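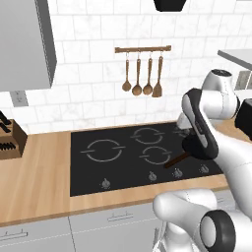

Kitchen picture: Rodrigo Salcedo, made with the Tivora kit

Can a Robot Learn to Cook in a Kitchen That Isn't There?

I have been bossing a robot around a kitchen for two weeks and I haven't washed a single dish. The kitchen lives inside my computer. So does the robot, so do the wooden spoons on the wall and so does the little black pan in the robot's gripper. You could knock that pan off the counter all day long and never wake up the baby next door (I have tried this, quite a lot).

The kit is called Tivora. It's made by a company called Vuselus, and it's for kids who want to find out how robots work but don't have a robot. Which is most of us! I got to try it out for this page, so I'll tell you what it does, what I liked, and the part that made me grumpy.

What is a simulation?

A simulation is a pretend version of something, worked out by a computer. You've met plenty of them if you play racing games. The car on the screen isn't a car, but it skids on the corners anyway, and that's the computer working out what a real car would do.

Tivora does the same thing with a robot arm. When you tell the arm to pick up the pan, the computer has to work out how heavy the pan is, how hard the fingers are squeezing, and whether the handle is going to swing around and bonk into something. It does these sums over 320 times every second. I can't even blink that fast.

People who build real robots use simulations too. A real arm is expensive, and it can break things, including itself. In a pretend kitchen you can get it wrong all morning and then press Reset.

Meet the arm

The arm is white and smooth, with chunky round joints. Bend your own arm for a second. You've got a shoulder, an elbow and a wrist, and between them they let your hand get nearly anywhere you want it. A robot's joints do the same job, except each one has a motor inside and the computer has to be told how far to turn it.

At the end is the gripper, which is the robot's hand. Yours has four fingers and a thumb. The gripper gets by with two short fingers that squeeze together. Try picking up a pencil with just your thumb and one finger, and then try a book. Now you know how the robot feels! (It doesn't feel anything, but you know what I mean.)

Moving a pan: my first job

The first challenge in the kit is called Pan Patrol, and all you have to do is get the pan to a burner. I thought I'd be done before my toast was ready.

I was not. You have to break the job into tiny steps, much tinier than you'd use for a person. Mine went like this:

1. Move the gripper until it's above the pan.
2. Open the fingers.
3. Go down slowly.
4. Close the fingers.
5. Go up. (I forgot this one and scraped the pan right across the cooktop.)
6. Move over to the burner you want.
7. Go down again, and let go.

If you leave one out, the robot won't guess. It does what you wrote down. It took me 45 tries to get a landing I was proud of, and my neighbor's kid, who is nine, did it in far fewer and was very nice about it.

The handle is the sneaky part. It's long and brown and it sticks out, so you have to think about where it will end up as well as where the round part is going. There are knobs along the front of the cooktop, and you don't want a handle bumping those.

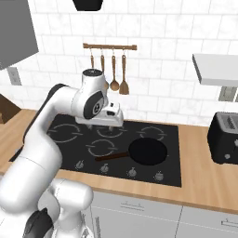
How does the robot know where the pan is?

Good question, and I had to ask for help with it. Rodrigo Salcedo works on the kitchen levels at Vuselus, and he answered my email the same afternoon.

"In the easy levels, we cheat," he wrote. "The computer already knows where the pan is, so it just tells the robot. In the harder levels we take that away, and the robot has to use a pretend camera and work it out from the picture."

Think about what that means. To you, a black pan on a black cooktop is easy to spot. To a computer, a picture is a giant grid of colored dots, and it has to learn which dots are pan and which dots are stove. It learns by looking at lots and lots of pictures. The kit comes with 3,000 of them for practice, and you can watch the robot's guesses get better as it works through them. I found this weirdly exciting and stayed up too late.

What else can you do?

There are two other places in the kit. Brorngate is a train station where you sort suitcases, and Rivas is a greenhouse full of very breakable tomatoes. I liked Rivas best, but the kitchen is the one to start with.

The part that made me grumpy

The saving! You can only save at the end of a challenge, so if somebody calls you for dinner halfway through, your steps are gone. Vuselus says a fix is on the way. Also, the guidebook is 364 pages long and some of it was clearly written for grown-ups. Skip to the chapter called First Moves and leave the rest for later.

You'll need a fairly new computer too. My old laptop made a noise like a hair dryer.

Try it without a computer

Grab a friend and a plastic cup. Your friend is the robot and has to keep their eyes shut. You give the orders, but you're only allowed to say up, down, left, right, forward, back, open and close. See how long it takes to get the cup from one end of the table to the other, then swap.

Use an empty cup. I used one with juice in it.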